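Neues aus der Halle: Decke, Licht und der lange Tisch

Die Halle in Punurby ist seit dem Sommer wieder durchgehend geöffnet, und wir haben einige Nachfragen bekommen, wie es mit dem Umbau weitergeht. Der größte Teil ist erledigt. Offen sind noch der Windfang am Hintereingang und zwei Steckdosenleisten an der Fensterseite, die der Elektriker beim nächsten Termin mitmacht.

Angefangen haben wir im März mit der Decke. Die Verkleidung hatte an mehreren Stellen Flecken, und über dem Lager war ein Stück lose. Die Firma Kekana hatte uns zuerst angeboten, alles abzunehmen und glatt zu verkleiden. Das wäre deutlich teurer geworden und hätte die Halle niedriger gemacht. Wir haben uns deshalb für Ausbessern und Streichen entschieden. Die gerippten Platten und die langen Balken sind geblieben, alles in Weiß. Für Farbe und Grundierung haben wir 651 Euro ausgegeben, die Gerüstmiete ging extra.

Beim Licht gab es mehr Diskussion. Ein Teil der Gruppe wollte nur noch Hängelampen, weil das Licht der Leuchtstoffröhren am Abend als zu hart empfunden wird. Wer am Tisch kleine Teile sortiert oder Etiketten klebt, braucht aber helles Licht von oben. Rocío Ibarra hat dann an zwei Abenden verschiedene Varianten aufgehängt und die Leute daran arbeiten lassen. Ergebnis: Die langen Leuchten bleiben, dazu kommt eine kleine kuppelförmige Pendelleuchte am kurzen Kabel. Die Schalter sind getrennt - bitte beim Gehen beide ausmachen.

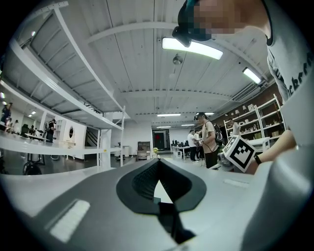 Der Tisch steht jetzt quer zur Fensterseite und nicht mehr an der Wand. Man kommt von beiden Seiten heran, und der Gang zum Lager bleibt frei. Wer etwas aufbaut, das über Nacht stehen bleiben muss, schreibt bitte einen Zettel mit Namen und Datum dazu. Ohne Zettel wird abends abgeräumt, und die Sachen kommen in das Regal links neben der Tür.

Zu den Kosten: Insgesamt haben wir für Decke, Licht, Gerüst und die neue Zuleitung 3398 Euro bezahlt. Darin sind fast 112 Euro für die Entsorgung der alten Lampen und der losen Deckenteile enthalten. Die Rechnung von Zillix für die Kabel lag etwas über dem Angebot, dafür mussten wir den Sicherungskasten nicht anfassen. Die Belege hängen im Büro im grünen Ordner und können dort eingesehen werden.

Noch ein Hinweis zur Akustik, nach der mehrfach gefragt wurde. Mit der gestrichenen Decke hallt es nach unserem Eindruck weder mehr noch weniger als vorher. Draluvlow hat uns Stoffbahnen zur Probe angeboten, die man zwischen die Balken hängen könnte. Wir warten damit bis nach der Heizperiode.

Für den Windfang suchen wir 4 Leute, die an einem Vormittag beim Tragen und Einsetzen helfen. Handschuhe und Werkzeug sind da. Meldungen bitte bis 17.10.22 bei Rocío oder auf der Liste im Flur.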